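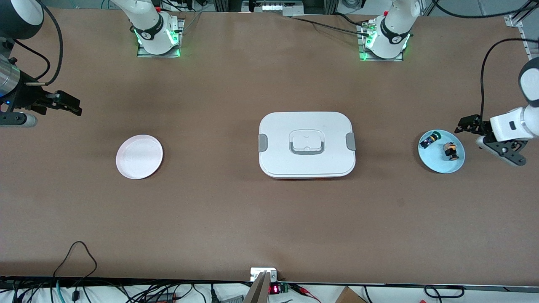
People wanted to try out our plates and food containers

Vondik is looking for 16 adults in Cumcombe to use a set of tableware at home through June and tell us what is wrong with it. The set is two plates, one white and one light blue, and a white food container with a lid.

We have read plenty of claims about lids that never leak and plates that last for years. We don't believe most of them, ours included, and we would sooner hear from people who wash up every night than from another brochure.

What you would do

Eat your ordinary meals off the plates. Put leftovers in the container. Fill in a short form each week for 3 weeks, then come in for a chat of 46 minutes at most. If the lid annoys you, say so. "Very nice" is of little use to us.

Who we want

Anyone over 18 who cooks at home most days. Please don't apply if you sell kitchenware or write reviews for money.

What you get

£61, paid after the chat, whatever you say about the plates. You can keep the set, if you still want it.

Write to Rania Mansour at the Cumcombe office by 09/06/2024, saying who eats at your table and what you last threw out from your cupboard. Hala Hegazy will reply either way.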